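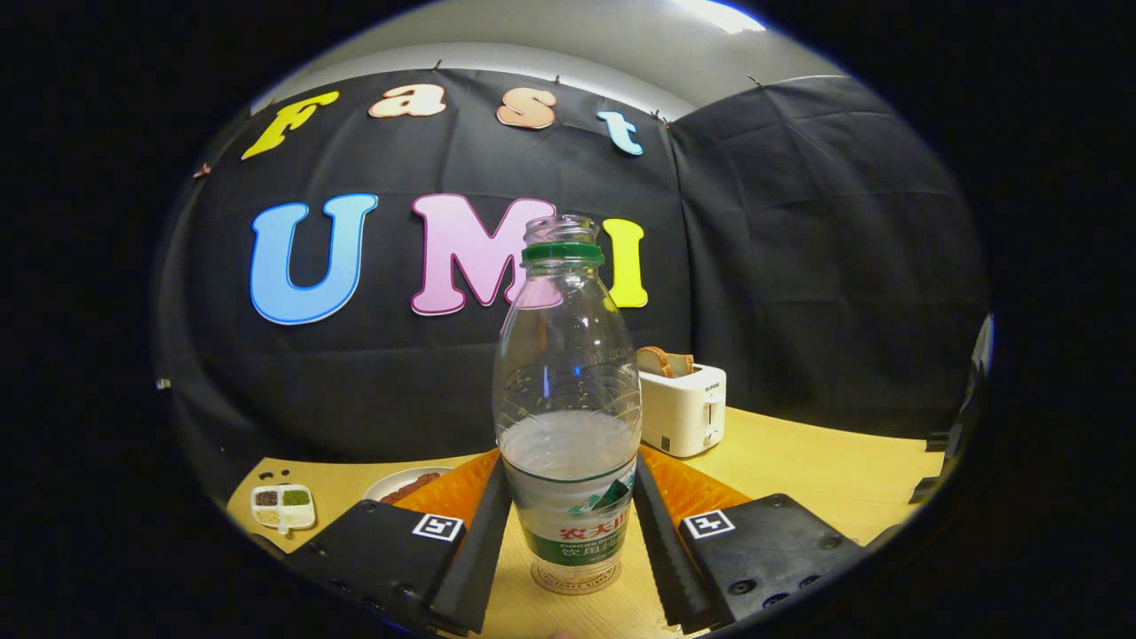
Lorry queues at the Azevedo crossing: notes from April

The hauliers' blockade at Azevedo ended at the start of April, and the port road has been open in both directions ever since. Freight has not gone back to its old pattern. I live within sight of the northbound lane and have been keeping notes on it.

Before the blockade, customs worked 4 lanes for goods vehicles. It now works 2. The other pair are still closed by concrete blocks, which belong to the regional roads office and can't be shifted without a signed order from the police. According to Tane Stubbs, who books loads for Sindon, the order has been drafted and is waiting on a decision about who pays for the crane.

The effect on transit times is easy to state. A driver who used to allow 2 hours for the crossing now allows 7. Chilled goods are being sent round by the coast, where the weight limit on the bridge means part loads and a second vehicle.

The hauliers' original complaint was the axle charge, and that hasn't changed. Kátia Coutinho spoke for them at the town hall and said they had agreed to talks, with no date fixed. The ministry's statement uses the word "review". Those are different undertakings and I'd expect trouble over the wording.

Ryan Fothergill asked in the comments whether the permits for the verge camp have lapsed. They have. The tents are gone, but the portable toilets remain and the hire firm has yet to collect them.

I'll post the lane timings again when the blocks move. The earlier tables are under the "crossing" tag.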